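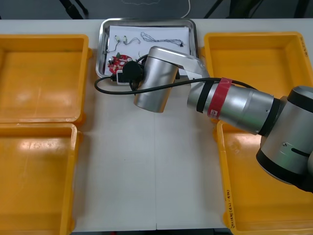
Setting out a sorting table for small electronic parts

Mixed parts come back to the Grelilico workshop in Titville by the tub: boards, lengths of wire, connectors, solenoids, bits of strip lighting. The method below is the one we use to get them back into stock. It suits any bench where a small quantity of assorted parts has to be divided into a few groups without losing the smallest of them.

You will need:

A flat, pale table with clear space on all sides
One shallow stainless steel tray with a raised rim
Plain white paper, cut to fit the floor of the tray
Four shallow plastic bins in one strong colour
A black permanent marker
A soft brush and a lint-free cloth
Small bags or lidded pots for finished groups

Step 1. Clear and wipe the table

Remove everything from the surface and wipe it with a barely damp cloth. Let it dry fully before any part is put down. If the table is made of two sections, run the brush along the join first. Offcuts of wire collect there and will scratch the underside of a bin when it is pushed across.

Step 2. Place the bins

Put two bins on each side with their short tabs facing inwards and their rims touching. Leave a strip of bare table between the two sides. Ours is 244 mm wide at the narrowest point, enough to rest both hands while working. Anything narrower and sleeves start to catch on the rims.

Check the floor of each bin before use. Old scuffs do no harm, but a stray offcut will be counted as stock by the next person.
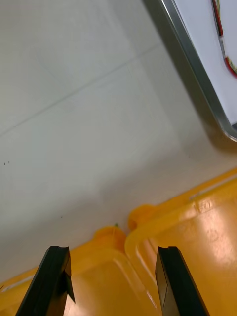

Bins in position, tray lined. Brush away any remaining specks before parts are tipped out.

Step 3. Line the tray

Lay one sheet of white paper flat in the tray. It need not reach every wall, and a narrow margin of bare metal is acceptable. The paper has two purposes: it stops parts sliding on the steel, and it shows up thin dark leads that are otherwise lost against reflections from the rim. Replace it when it is marked or creased. A pack of 50 sheets lasts us from one July to the next.

Do not tape the paper down. At the end of the job it is lifted out by two corners and the crumbs are tipped off it.

Step 4. Label the bins

Write on the rim, never on the floor of the bin, where the label disappears as soon as anything is put in. Keep the wording short and add the bin number in brackets. Permanent marker on smooth plastic comes off with a little alcohol on a cloth, so the groups can be changed from one batch to the next.

Our four groups are:

Bare boards and modules
Wire, looms and loose connectors
Parts that move (solenoids, small motors, relays)
Unknown or damaged

Siebe De Smet, who wrote the first version of this page, used seven groups. It was reduced to four after the Cloltstead batch, when 209 parts were sorted and three of the bins received fewer than five each.

Step 5. Load the tray

Tip out only as much as can be seen in one layer. Large, odd-shaped or printed items go to a corner of the tray first, as they hide smaller parts when left in the middle.

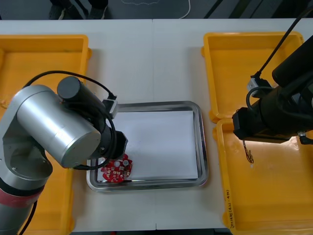

Separate tangled leads before moving anything to a bin. Hold the part by its body and draw the wire free from the connector end. Pulling on the part itself puts the load on the solder joint, and on small coils the joint is usually the first thing to fail. If a knot will not open within a minute, put the whole bundle in the unknown bin and deal with it later under a lamp.

Step 6. Sort by type, then by size

Take all parts of one type in turn, starting with the most numerous. Small push-pull solenoids should be laid flat and apart from each other, with their leads spread out. Kept in a heap, the leads wrap round the plungers.

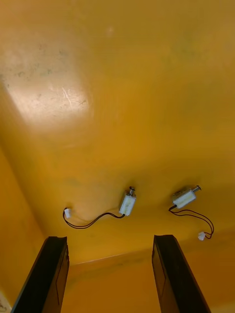
Leave the connector on the lead even where it will not be reused. It identifies the pitch and saves measuring. Where two parts look alike, compare the plunger tips and the length of the leads, and check the coil resistance with a meter before bagging them as a pair - a label is not enough, as the same body is often sold for several voltages.

Step 7. Bag and record

Empty one bin at a time. Write the type, the quantity and the date on the bag before it is filled. Milan Kuipers keeps our stock list on Cuypers cards, one card to a type, but a plain notebook does the same work.

Storage

Stack the bins inside one another with the labels facing the same way. Keep the tray upside down on top. Paper is stored flat, out of direct sun, as it curls quickly and a curled sheet will not lie properly in the tray.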